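4.2 Changes in Task Allocation at the Sorby Site

The two-arm cells were brought into the finishing area at Sorby in March, after the trial period covered in Section 3. Before that date, cup polishing and final wiping were done by hand at a shared bench, and each worker carried a tray from washing to inspection without handing it over. The cells divided this work. Loading, sorting and final inspection stayed with staff, while the holding and placing of single cups on the cloth passed to the arms.

Management at Skumerden had described the change to staff as a removal of repetitive work. Our interviews support this in part. Most of the workers we spoke with said that their wrists and shoulders were less tired at the end of a shift. Several of the same workers also said that the day felt longer. Hand wiping had allowed conversation across the bench, and the pace could be set between two or three people who knew one another. Attending a cell requires the worker to face the arms and to respond when a grip is missed, at moments which the worker does not choose.

The site log for the study period lists 2751 stops that called for a person to step in. We coded a sample of 280 of these. The largest group consisted of grip faults, in which a cup was held too near the rim or was turned during transfer between the two grippers. A second group concerned the cloth, which bunches under the cup and has to be pulled flat. The remaining stops had mixed causes, among them poor lighting on polished surfaces and cables catching on fixtures. Clearing a stop is a short task, and workers did not regard it as difficult. They objected to the fact that it was not recorded as work. Under the pay scheme then in use, output was credited to the cell, and the time spent clearing stops appeared only as lost time.

This point was raised formally at the staff meeting of 09/09/2021. Kalliopi Dimitriou, who represented the finishing area, asked that stops be entered under the name of the person who cleared them, together with the cause. The production office was at first unwilling, on the ground that such entries could be used to compare workers. An agreement was reached under which causes are logged by cell and the time is paid at the standard rate. The log entries from the following weeks are fuller than the earlier ones, and we treat the two sets separately in Section 5.

4.3 Skill and Judgment in Cell Work

A common claim in the planning documents is that the cells can be attended by any worker after 100 minutes of training. Our observations do not bear this out. New attendants followed the written steps correctly and still called for help more often than those who had wiped cups by hand for years. The experienced workers could often tell from the angle of the fingers that a grip would fail, and they paused the cell before it did so. None of this knowledge appears in the written steps, which had been prepared by the equipment supplier, Liu, from its own test runs.

Figure 3. Two-arm cell with wrist cameras, holding a metal cup on a red cloth.
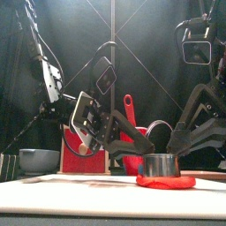
The question of who may change the settings of a cell was left open for most of the study. Attendants were permitted to pause and restart, and to move the cloth, but grip force and approach angle could be altered only by a technician. Kwan-ho Su, the senior technician on the day shift, estimated in interview that half of the calls he answered concerned a change the attendant had already worked out. He supported giving attendants limited access. The supervisors were divided, and their main concern was that two shifts might undo each other's settings.

A limited form of access was tried on one cell, using the Bilar control panel. Attendants could choose among three stored grips and add a short note for the next shift. The notes were brief and practical, and many dealt with the cloth. Staff on the night shift, who had no technician present, used the stored grips most. We did not attempt to measure output under this arrangement, as the cell was run for only 500 hours and the mix of cups changed during that time. Workers who took part asked that the notes be kept even if the access was withdrawn, and the site agreed to this request.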